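Chamado 1335: garra para em cima do objeto e não desce
Fila: Robótica / Bancada Simau
Prioridade: média
Estado: aguardando peça

Oi, pessoal! Abrindo este chamado porque já perdi duas tardes com isso e queria deixar tudo escrito antes de esquecer a ordem das coisas.

O problema: o braço vai certinho até o objeto, alinha a garra, desce quase tudo e para. Fica lá, parado, uns segundos, e depois o controlador solta o erro 817 (limite de esforço na junta do punho). Às vezes ele nem solta erro nenhum, só congela, e aí tenho que cancelar a tarefa na mão. Acontece principalmente com a banana de brinquedo, que é o primeiro item da rotina de arrumar a mesa. A rotina é a mesma de sempre, a Simau padrão, que rodou bem o mês de março inteiro.

O que eu já tentei:

Reiniciei o controlador e o PC. Nada.

Refiz a calibração da altura da mesa. Achei que fosse isso, porque a gente tinha mexido nas mesas (uma ficou mais baixa que a outra, lembram?), mas a diferença deu insignificante.

Voltei para a versão anterior do Drurkdale, o nosso planejador. Melhorou um pouco, ou eu quis acreditar que melhorou! De 19 tentativas, parou em 13. Com a versão nova eu nem contei direito, desisti antes.

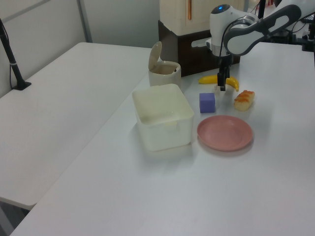
Rodei também em velocidade reduzida, com a mão no botão de emergência, e aí veio a parte estranha: devagar ele falha menos, mas quando falha, falha sempre com o punho girado para o mesmo lado. Com o punho no outro sentido, pegou tudo, até o cubo pequeno, que é chatinho. Isso me fez desconfiar do cabo do punho. Quando a junta gira para o lado ruim, o cabo estica, e acho que o sensor de esforço lê essa tração como se a garra tivesse encostado em alguma coisa.

Atualização, 15h40: o suporte da Vallejo respondeu. Pediram o log completo e a folga do cabo com o punho nos dois extremos. Mandei os dois. Pediram também para NÃO aumentar o limite de esforço por software, e confesso que eu estava a um clique de fazer isso. Fica o aviso para quem pegar a bancada depois de mim: não mexam nesse parâmetro, é ele que segura o braço se alguém estiver com a mão ali.

Atualização, 17h10: soltei a presilha mais próxima do punho, dei mais folga no cabo e prendi de novo. Rodei a rotina mais algumas vezes e o 817 não apareceu, só que a folga extra quase enroscou na garra numa das voltas. Então não dá para deixar assim, não!

A Vallejo recomendou trocar a presilha por uma guia giratória da Brondska. Já pedi, sem prazo ainda. Até chegar, a bancada fica só em velocidade reduzida e com o giro do punho limitado no Drurkdale (salvei um perfil à parte, chama "punho_limitado"). Se o 817 voltar mesmo com esse perfil, anotem aqui a posição da junta na hora da parada, por favor.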